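Urnau wants your username, and your entry fee too

If you play in any of the smaller leagues you have probably had the email by now. Urnau, the new tournament platform, is offering amateur teams "verified identity" for the coming season. You register the team, every player links a game account, and in return you get a badge, a profile page and a place in something called the Rurkora open qualifiers. The fee is 54 dollars per team. It goes up after January, or so the email says. They always go up after something.

I read the terms so you don't have to, though I'd suggest you do anyway. Several of our readers have asked whether it's worth signing up, and my answer for now is that I'd wait.

Start with the name. When you register, your team name becomes a "platform handle," and Urnau keeps it for the life of the account plus 3 years. If your team folds or quits, you can't take the handle to another host that has an agreement with them. There is no list of who has such an agreement. I asked for one and was told it was "evolving." For a five-stack that plays on Tuesday nights and changes its name every time somebody loses a bet, maybe this doesn't matter. For a club that has spent years getting people to recognize it, it ought to.

Then there's the prize pool. The front page says 3,000 dollars in big yellow type. Go down to the rules and you find that the sum covers the whole season, across all regions, and that part of it is paid in store credit. How big a part? The rules don't say. Credit is good for profile frames and banner slots, on Urnau. So a team could win its region and be paid in the right to decorate the page it already paid for.

Ghada Tarawneh manages Skaline, who finished near the top of our spring ladder, and she signed her players up in the first week. She's happier with it than I am. "The brackets ran on time and the admins answered," she told me. "I've paid more for worse." Fair enough, and after last year's ladder I won't pretend punctual brackets are a small thing. But she also said her team hasn't yet had any winnings to collect, so that half of the question is still open.

Georges Moussa took the other side. He captained a team through the trial cup and pulled out before the paid season. His complaint was the matchmaking. The site says 672 teams are registered, and he doesn't doubt it, but he kept meeting the same handful of opponents, and two of his matches were forfeits. A registered team is any team that ever filled in the form. I asked Urnau how many had played a match in the past month. The reply thanked me for my interest in the competitive community - that was more or less all of it.

What would change my mind? A plain split between cash and credit, written down. A count of active teams. A handle you can take with you when you leave. None of this is hard, and smaller hosts than this one manage it with a pinned post and a spreadsheet.
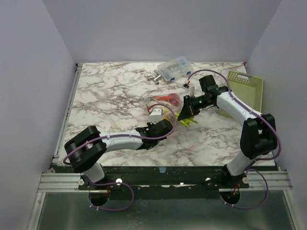 Two robot arms over a marble-patterned tabletop, with vegetables between them.

If you have already paid, check your confirmation email for the refund window, which runs from the day of payment and not from the first match. Save a copy of the rules page as it stands today. The version I read had no revision date on it, and the one Georges kept from the trial cup has a different section on forfeits.

Saab, our own ladder, stays free for the spring. The prizes are as poor as ever, and the sign-up form still logs you out if you take too long over it. Teams who want to play in both should know that the Rurkora qualifiers overlap with our second round, and we won't be moving ours. If you've had money out of Urnau, real money in a real account, write in and tell me how long it took. I'd be glad to print it.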